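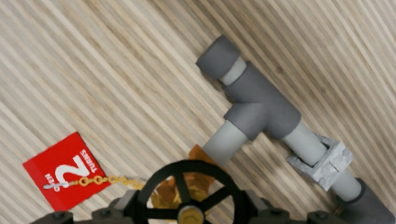
Válvulas de volante: o que já se pode confiar a uma máquina

Ficha de apoio à oficina e à manutenção doméstica
Centro de Formação Técnica Mestix, polo de Wonorstead
Revista em 2019-12-28

A presente ficha reúne recomendações para a manobra e a conservação de válvulas de volante em tubagens de pequeno diâmetro, tal como se encontram em lavandarias, garagens, casas de caldeira e bancadas de oficina. Acrescenta-se, a pedido de vários formandos, uma apreciação do que um braço robótico consegue fazer neste tipo de tarefa e do que deve continuar a ser feito à mão.

Antes de manobrar

Identifique a válvula pela etiqueta e confirme a sua posição no esquema da instalação. Uma etiqueta com um algarismo grande e a palavra "TURNS", como a vermelha que acompanha a válvula de volante preto, lê-se bem à distância de um braço, desde que não esteja virada ou tapada pela própria corrente. Convém endireitá-la antes de iniciar o trabalho.

Verifique se existe espaço livre em volta do volante para a mão ou para a garra. Correntes, trapos e ferramentas devem ficar afastados do aro.

Não utilize alavancas nem tubos de prolongamento. Um volante que não cede à força de uma mão exige inspeção da haste e do empanque.

Em instalações com água quente, feche primeiro a alimentação geral e aguarde o arrefecimento do troço.

Manobra manual

Segure o aro com a mão inteira e rode de forma contínua, sem impulsos. Na maior parte das válvulas, o fecho faz-se no sentido dos ponteiros do relógio; na dúvida, consulte a documentação do fabricante.

Conte as voltas em voz alta. O hábito parece escusado em válvulas pequenas, mas evita que se confunda uma haste presa com o fim do curso.

Chegando ao batente de abertura, recue um quarto de volta. A válvula que permanece meses encostada ao batente tende a prender.

Registe a manobra na folha da instalação, com a posição final e as iniciais de quem a executou.

A mesma tarefa executada por um braço robótico

Para uma pessoa, rodar um volante é um gesto de poucos segundos. Para uma máquina, o gesto decompõe-se em várias dificuldades: localizar o eixo, aproximar a garra sem tocar nos raios, aplicar binário suficiente e largar a peça antes de o punho atingir o limite de rotação. Depois é necessário retomar a pega e repetir.

O polo de Wonorstead acompanha desde janeiro um exercício em simulação dedicado a este assunto, coordenado pela engenheira Sidra Jadoon. Realizaram-se 70 tentativas de rotação completa, em condições de iluminação e de posição variáveis. Em 54 delas, a válvula chegou à posição pedida. As restantes 16 ficaram por concluir, das quais 12 por perda de pega no aro e as outras por paragem de segurança.

Os resultados são animadores para volantes soltos e bem posicionados. Não autorizam, porém, conclusões sobre válvulas antigas, com calcário ou tinta sobre a haste, que constituem a maioria dos casos apresentados nas nossas consultas. O exercício também não incluiu tubagens sob pressão.
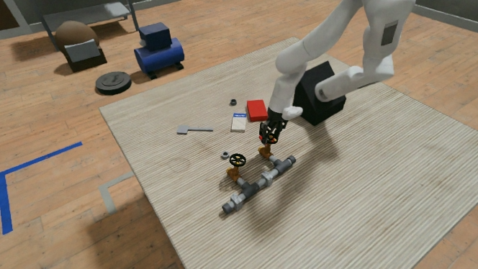
Aproximação da garra ao volante com partes vermelhas e laranja; a segunda válvula tem volante preto.

O formador Bhupendra Bhardwaj, responsável pelo módulo de canalização, recomenda prudência na leitura destes números: "Uma pessoa sente na palma da mão que a haste está a prender e para. A máquina precisa de um limite de binário bem definido, e esse limite muda de válvula para válvula. Enquanto tivermos de o acertar caso a caso, o tempo de preparação é maior do que o da manobra."

Tarefas que já admitem automatização

A abertura e o fecho repetidos de uma mesma válvula, em bancada fixa, podem ser confiados a um braço devidamente programado. É o caso dos ensaios de desgaste, nos quais o volante é manobrado centenas de vezes e o operador humano se cansa ou se distrai.

A verificação da posição por câmara é igualmente viável, contanto que o volante apresente uma marca de cor contrastante num dos raios. Um traço de tinta resistente basta para o efeito.

Nas habitações, a solução mais sensata continua a ser a válvula motorizada, instalada por um técnico habilitado. Um braço de uso geral para fechar a água de uma máquina de lavar não se justifica, nem pelo custo nem pelo espaço que ocupa.

Tarefas que devem permanecer manuais

Reaperto do empanque. A folga correta avalia-se pelo tato e pela observação de eventuais gotas, em ajustes muito pequenos.

Desmontagem de acessórios em tê e de uniões em tubagem envelhecida. A resistência das roscas é imprevisível e o risco de fissura é elevado.

Substituição de braçadeiras em locais apertados, designadamente atrás de móveis ou junto ao teto.

Qualquer intervenção em gás. Esta matéria está reservada a profissionais credenciados e fica fora do âmbito da presente ficha.

Organização da bancada

As recomendações seguintes aplicam-se a qualquer oficina, com ou sem equipamento automático.

Reserve uma zona da bancada para a tubagem em trabalho e outra para peças soltas. As porcas guardam-se num tabuleiro com rebordo, uma vez que rolam com facilidade e desaparecem sob os tubos.

Arrume espátulas e chaves com o cabo voltado para o operador e a lâmina afastada da peça.

Fixe a tubagem à superfície com braçadeiras antes de manobrar qualquer volante. Um conjunto mal preso roda por inteiro, e a força aplicada transmite-se às uniões.

Delimite no pavimento, com fita de cor viva, a área em que ninguém deve permanecer durante o movimento do braço. Substitua a fita logo que comece a levantar nos cantos.

Conservação dos volantes

Limpe o aro com pano húmido e detergente neutro. Os produtos abrasivos retiram o revestimento e deixam a superfície áspera.

Nos corpos de latão, evite amoníaco e limpa-metais agressivos. O escurecimento natural do metal não prejudica o funcionamento.

Aplique uma gota de lubrificante compatível com água potável na base da haste, uma vez por ano. Na oficina do polo utiliza-se a massa Hyun, aplicada com pincel fino; qualquer produto equivalente e certificado serve.

Examine a corrente da etiqueta e feche com alicate os elos abertos. As etiquetas de substituição podem ser requisitadas ao armazém Dramwood, mediante indicação do número da válvula e do texto a imprimir.

Manobre todas as válvulas pelo menos duas vezes por ano, incluindo as que nunca são necessárias. A operação leva poucos minutos e permite detetar prisões a tempo de uma reparação simples.

Esclarecimentos

As dúvidas sobre a manobra manual devem ser dirigidas ao módulo de canalização. As questões relativas ao exercício com o braço robótico são recebidas pela coordenação do polo de Wonorstead, por escrito, com indicação do tipo de válvula e do diâmetro da tubagem.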